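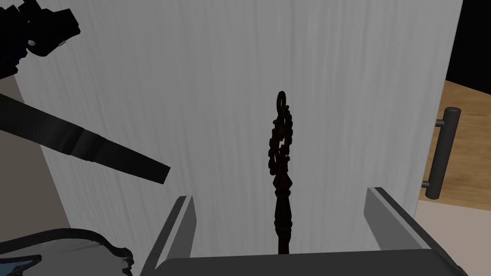

Figure 3. An ornate, dark antique-style key upright in front of a pale gray panel (computer rendering).

4. What people do when the insurer asks for their history

4.1 Waiting periods in small-group plans

We now turn to the part of the study we were most excited to run. When a worker joins a small-group health plan, the plan may set a waiting period before coverage begins. Earlier work treats that gap as a fixed cost, the same for everybody. Our data let us look inside it, and there is a lot going on in there!

The sample comes from two plan administrators, Flisow and Grasport, who shared records with names removed. After we dropped people who left their jobs during the wait, 179 new members remained. Each one had filled out a short health form and kept a weekly log of care they put off, care they paid for themselves, and calls they made to the plan. The logs are wonderfully detailed. One member wrote half a page on the price of a single blood test at three clinics in the same town.

Members with a long-term condition put off routine visits less often than we expected. They refilled prescriptions early, under the old coverage, and they asked their doctors for longer supplies. Members with no known condition did far less planning, and when something came up they were more likely to wait it out. This pattern held in both groups, although it was weaker at Grasport, where the wait was shorter.

4.2 Plain-language letters

Flisow also let us test a rewritten welcome letter. The old version ran to several pages and put the start date near the end. The new one, drafted with the help of Juraj Zelenák, gave the start date in the first line and listed the phone number right under it. We mailed the old letter to 100 households and the new letter to another 100, all outside the main sample. Mailing began in September.

The result made our whole team sit up. Households that got the new letter called the plan earlier, and their questions were more specific (which drugs, which doctor, which day). Calls about the start date itself nearly vanished. We did not see a change in total spending, and we would not claim one from a test of this size. Still, a better first page is cheap, and we would love to see it tried in a larger plan.

4.3 Limits

Both administrators serve mostly small retail and repair shops, so farm and seasonal workers are missing here. The logs were self-reported. We checked a portion against the Pinheiro claims file and found good agreement on paid visits, but delayed care leaves no claim, and for that we rely on what members wrote. The Drakenard survey, which asks about delayed care by phone, would make a great second source.

Comments (3)

benefitsdesk_ohio: The early refill finding matches what I hear every open enrollment. Did you look at people switching from a spouse's plan?

M. Tarrant: Could you post the text of the new letter? Our office would like to borrow the first line.

rowan77: Small typo in Table 2, the column heads for the two plans are swapped. Great read otherwise.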